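The Second Pair
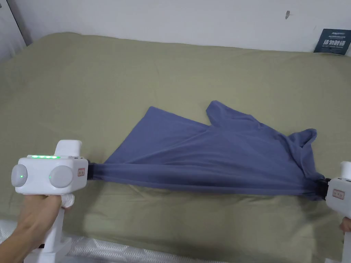

Blue-gray T-shirt, two grippers, olive-green sheet.

Dimas Raju put the shirt on page one of the request and the price on page four. Syahrul Sumampouw turned to page four.

"Trosel quotes 3000 a pair," he said. "You have a pair."

"I have one operator. The Hiltville plan has two."

"And Declercq?"

"2000. Different jaw. The data wouldn't match."

Syahrul wrote 2000 in the margin and drew a box around it. The line for handheld equipment had been set in August, before the plan called for 200 garments a shift. It covered batteries, one spare jaw and shipping.

"What does the second pair do while the first is charging?"

"Works."

"And while the first is working?"

"Also works."

He went back to page one and looked at the sleeve for a while — longer than he had given the schedule.

"Lease it," he said. "Waltance, 10 weeks. Bring me the count at the end."

Dimas changed "purchase" to "lease" in four places, initialed each, and asked which account the deposit came from.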